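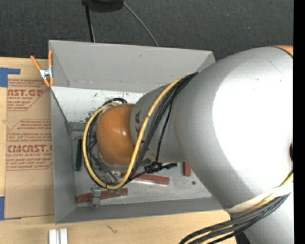 We're planning a spring trip to the Stullaseck lava country and I am so excited I can hardly sit still! I've wanted to see an old volcanic field up close ever since I did a school project on one, and now I finally have a free week in March. We'd be staying in Clinwood and driving out from there. What I can't work out from the park map is the Busik Rim route. As far as I can tell the path comes down the long slope of the crater, sweeps around the left side of the red cinder cone and then curls back underneath it in a wide oval, a lot like the yellow cable going around that orange cap on the robot arm, if you follow it from the top. Is that right, or am I reading two trails as one? And if it is one trail, can ordinary people walk it in a day?

A few more things while I'm at it. Is March too early, with the snow and all? Are the lava tubes open? I've seen pictures of the cave with the striped walls and would love to stand in it. Does anyone know why the cone is so red when everything else out there is gray? My sister says rust and I say heat, and there is a slice of pie riding on it. We're decent walkers but not climbers, and neither of us has been above 3,000 feet on foot before. We'd have a regular small car, nothing with high clearance.

Any tips at all are welcome, including where to eat!

asked by cinderfoot, Oct 20, 2021

tuffenough

Oh, you are going to love it. I've been out there in three different seasons and spring is my favorite by a mile.

You're reading the map correctly and it's one trail. The confusing part is that the map changes line style halfway, solid on the crater slope and dashed once you get onto the cinders. The dashed part is still marked on the ground, with wooden posts painted white on top. You come down from the rim, go around the cone with the cone on your right hand the whole time, pass under the south face, and then climb back to join the path you came down on. People miss that last junction because it looks like a gully. Look for the big block of black lava with a flat top, perfect for lunch, and turn uphill right there.

Yes, you can do it in a day. We took six hours with a lot of stopping, and I stop for every rock. The cinders are the tiring bit. It's like walking up a beach, two steps up and one step back, so wear boots that cover your ankles and bring gaiters if you own them. If you don't, pull a pair of old socks over the tops of your boots. Looks silly, works great.

You and your sister may have to split the pie. The cone is red from iron in the rock that combined with oxygen, so in plain words it is rust. But it happened while the cinders were still very hot, with steam and air moving through the loose pile, and that's why the color goes so deep in some spots. The gray flows around it came out as thick lava and cooled with much less air getting in, so the iron stayed dark. Go look at the cut bank behind the cone where the slope has slid away. You can see red, then almost purple, then black, all within an arm's length. I took far too many pictures of it.

The gray cliffs on the other side of the valley are something else again. That's ash, whole clouds of it that came down hot and packed itself into stone. It's soft enough that wind and rain have carved it into knobs and chimneys, and swallows nest in the holes. Late afternoon light on those cliffs — bring a fresh battery!

Snow in March: some. The crater slope faces south and clears early, but the back of the cone can hold a hard patch well into spring. I've gone around it by dropping down a little onto the flat lava. Take poles if you have them.

Food: the bakery in Clinwood opens early and does an egg roll the size of your head. Get two, eat the second one at the flat-top rock.

dan_of_the_dunes

March is fine. Bring water, there isn't any out there. Cave was closed last time I went, something with bats. Don't trust the phone signal.

basaltmama

Adding to the good answer above, mostly about the caves and the driving.

There are two lava tubes you can get into and people mix them up all the time. The one with the striped walls is Kaneko Cave. The stripes are old lava levels: the river of lava inside the tube dropped a bit, stood still long enough to leave a shelf along the wall, then dropped again. You can run your eye down them like rings left in a bathtub. It's closed in winter for the bats and the opening day moves around depending on when they wake up and leave, so for a March trip I would plan as if it's closed and be thrilled if it isn't. Call the visitor center the afternoon before. They do pick up, though it may take a few tries.

The other tube is right by the lower parking lot and it has no bats and no closing season. It's short, the floor is rough, and there's a place in the middle where the roof fell in and you get this column of daylight with ferns growing in the bottom of it. I honestly think it's prettier. Bring a real flashlight each, plus a spare, and wear a hat. The ceiling comes down lower than you expect near the far end and I have the scar to show for it. It's also cold in there all year, so keep a sweater in the car.

About the car. It's 44 miles from Clinwood to the rim parking lot and the first part is smooth and easy. The last 18 are gravel. We did it in a little hatchback with four people inside and had no trouble, but we went slowly and it had been dry for a week. After rain there's a low spot past the second cattle guard that turns into soup. If you see fresh ruts and standing water, turn around and do the ash cliffs that day instead. They're off the paved road and there's a lovely flat path along the bottom that hardly anyone uses.

On the height, I wouldn't worry. The rim is a bit above what you're used to but you start at the top, so the climbing comes on the way back when you're warmed up. The one thing I'd change in most people's plans is the start time. The wind gets going after lunch and on the open rim it will push you around, and the grit gets in your eyes. We start at first light now and are back at the car before it picks up. Sunglasses help with the grit too.

Please leave the cinders where they are, even the little shiny ones. I know, they're so tempting! The visitor center has a tray of samples you can handle as long as you like, with a magnifier on a string, and my kids spent most of an hour on it. The lady at the desk also let them try the streak plate, so ask if you're interested in that.

cinderfoot

Thank you all so much! Pie has been cut in half. We'll do the cliffs on the first day, the rim on whichever morning looks driest, and the short tube with the ferns for sure. Does the bakery take cards, or should I bring cash?

basaltmama

Cash is safer, their card machine goes down whenever it's windy. And go before eight if you want the egg rolls.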